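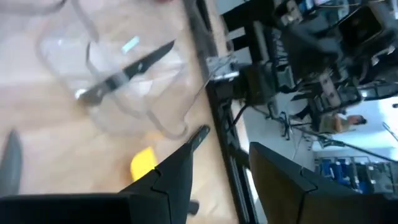 Wrist view over the kitchen table: clear box, knife, yellow block.

April 16, 2019

So I finally rewrote our bench rules. The old sheet had been taped up since December, it had grown to 19 rules, and I'm pretty sure the only one anybody could recite was the one about coffee. The new sheet has far fewer, it fits on one side of paper, and I'm weirdly proud of it!

Some background if you're new to this blog. I work on kitchen tasks at Hastau, a small shop where we get arms to do things like put utensils away, wipe a counter, or move food boxes from one spot to another. Our in-house project is called Gellach (don't ask me, it was named before I got here). Most days I'm at the table, setting things out and putting them back, and setting them out again. We got through 156 runs last week, which is a lot of putting back.

When you repeat something that often you get sloppy. I do, anyway. And kitchen work has knives in it, so sloppy is a problem.

The first thing I changed was the knife rule. The old one said "take care with sharp objects," and I'd like to know what anyone was supposed to do with that. The new one says the knife gets placed last and picked up first, and both arms have to be stopped while a hand is over the table. Stopped means the stop button is pressed in. I used to count "the program is between runs" as stopped. I don't anymore, and if you work with arms I'd really like to talk you out of it too. A paused program is one stray keystroke away from being an unpaused program.

Second, clear plastic. I love clear boxes for storage, but on a pale wooden tabletop they're sneaky. In the wrist view you mostly get a faint gray rim and a few reflections, and a black knife shows right through the wall, so from that picture alone I couldn't swear to you whether the knife is in the box or under it. So now there's a rule that whoever sets the table says out loud what's where before the start. "Knife in the box, sponge front left." It feels silly for a day or so and then it's just something you do. The person at the keyboard repeats it back. We took that part from how people call out orders in a restaurant kitchen, and it works for the same reasons, I guess.

Third, the floor. This was the one that got the grumbling. We have cables hanging down behind the rail, and we have office chairs, and chairs have wheels. Put those together and you get me, last winter, rolling over a line and yanking a connector halfway out with an arm up in the air. It stayed up, luckily. The new rule is that chairs get parked behind the tape before anyone calls a start, and the tape is 3 feet out from the rail. I wanted more but the room is only so big. Cables get tied up off the floor wherever they can be, and I'm still working on that one (slowly).

Then there's a rule about speed. Anything new runs at the slow setting for the first 2 runs, even if it's "the same as yesterday except for the box." Especially then. My friends over at Brekora go further and run slow for the whole morning, and I can see the point, but I'd never get home for dinner.

I did read through some of the big official safety documents before writing all this, and you should too if you run arms near people. They're dry, but the habit of walking through the job and writing down what could hurt somebody at each step is worth stealing. My sheet doesn't replace any of that. It's for the stuff that happens forty minutes before lunch, when you're hungry and reaching across the table without thinking.

Next on my list is storage. We've got the blue bins on the rack and I want a fixed home for every blade, with a label, so the end of the day check takes a minute. I've been looking at a drawer insert from Ateş that might do the job, but it's a bit wide for the shelf. If you've got a setup you like for knives in a robot space, leave me a comment, I'd love to see how you do it.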